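Where the Water Goes

Sidewalk drainage depends on cross slope, the slight tilt that carries rain from the building line to the curb. In the Grivenier district, surveyors measured 326 slabs last October and found 85 with too little fall. Most were in older blocks, where settled fill had flattened the grade.

A flat slab holds a thin film of water. In winter the film freezes, and the surface paste begins to scale.

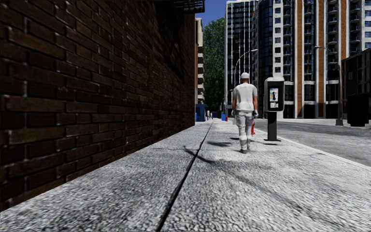 Joint sealant is the second weak point. Once it pulls away from the concrete, water reaches the base course and carries off the fines. The slab then rocks under load - a few millimeters is enough to chip an edge.

Grivenier will grind the mild cases and relay 24 slabs on new stone. Grinding takes 30 minutes per slab and leaves the base alone. Relaying closes the walk overnight, and the joints are sealed the next morning.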